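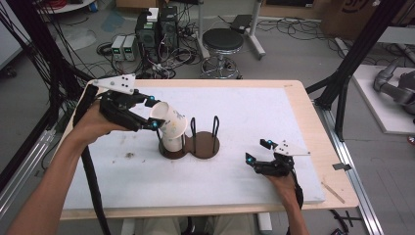
Zuva, the small housewares maker out of Latska, is bringing its countertop paper cup holder to stores this January. Name is Tramus. Retail launch first, cafes and offices after that. The whole thing is a dark brown wooden base shaped like two overlapping circles, a figure eight laid flat, with black wire loops standing up from it. Cups go in the loops, in a stack. No lid, no spring, no drawer to pull. It sits on a white board on a pale wood table and looks like it belongs there, and a cup can come in from above, tilted or straight, whichever way the hand is going.

**LATSKA, January** - Tramus started as a complaint. Office kitchens, church halls, break rooms: the cups live in a torn plastic sleeve next to the coffee maker. Sleeve falls over. Cups roll. Someone stuffs them back in and the bottom one gets crushed.

"We had that sleeve in our own kitchen for years," said Jayanthi Iyengar, founder of Zuva. "I'd pick cups up off the floor and throw them out. Clean cups, straight in the trash. I wanted a place for them that I didn't mind looking at."

The holder was drawn by Hideaki Hirano, who also did Zuva's bread board and the Shek napkin stand, last year's best seller for the company. Same wood tone on all of them so they can sit on one counter together. Hirano went through 13 versions of Tramus before the shape settled. Early ones were square. One had a back panel, which hid the cups, which was a shame when the cups were the nice part.

"Paper cups have gotten pretty," Hirano said. "People buy the ones with flowers and then keep them in a cabinet. With wire you still see the print."

Stacks go in upside down, rims at the bottom. Zuva recomends this for any open shelf or counter, keeps dust out of the cup. It also means the widest part of the stack is down on the wood. 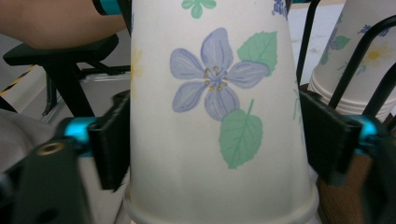
*Floral-print paper cup, rim down, with a stack of matching cups in a black wire holder behind.*

**What's new about it**

Mostly the base. Plenty of cup racks are all wire, and they skate around on a slick counter when you pull a cup with one hand. Tramus has wood under it for weight. Zuva tried a rubber mat version too, dropped it, crumbs got underneath.

The figure-eight outline gives two round places side by side. Use both for cups, or cups on one and a jar of stirrers on the other, or sugar packets. Balakrishnan Bhat, head of production, keeps tea bags on his.

"I've been told that's wrong," Bhat said. "It works fine."

Assembly is done at the Latska workshop. The base is cut, sanded and finished, then the wire is bent and fitted by hand. First run is 1,596 pieces, all numbered on the underside. A second run is planned for spring if orders hold up. Wholesale orders ship in cartons of 10, flat packed paper only, no foam.

**Cups**

Tramus takes standard paper cups, the usual hot-drink sizes. Zuva doesn't make cups and isn't going to start. Stores have asked. For the launch the company is showing the holder with white cups printed in pale blue flowers, green leaves and a bit of yellow, picked by retail manager Geetha Panicker from a party supply catalog.

"Plain white made it look like a dentist's office," Panicker said. "With the flowers people walk over and touch it. Then they ask where the cups are from and I have to say, sorry, just the holder."

Panicker suggests leaving the stack a little short of full so the top cup comes away without dragging the next one along. Wipe the base with a damp cloth, dry it right after. Not for the dishwasher. Don't leave it standing in a puddle by the sink, the finish will cloud up.

**Cafes and offices**

Orest Stasiv, who handles trade accounts, has 500 pieces from the first run set aside for workplaces and small coffee shops. Those go out after the retail orders. Trade buyers get the same holder as everybody else, same finish, with the option of a burned-in logo on the edge of the base. Logo orders add two weeks. Minimum is one carton.

"Offices want to know if it holds up to forty people grabbing cups at nine in the morning," Stasiv said. "Mine has been by the coffee machine since the summer. Couple of scratches on the wood. Still upright."

A single-circle version for narrow shelves is being worked on. No date yet, no price, please dont print one.

**Availability**

In stores and by direct order from Zuva from January. Samples for press on request, one per outlet, returns not needed. Product photos and a spec sheet with dimensions are available from the press desk. Interviews with Ms. Iyengar or Mr. Hirano, mornings are best, before 11 a.m.

**About Zuva**

Zuva makes wood and wire goods for kitchens and dining rooms. Based in Latska. Products include the Shek napkin stand, bread boards, trivets and now Tramus.

**Press contact:** Geetha Panicker, Zuva, Latska
**Trade orders:** Orest Stasiv, same adress

###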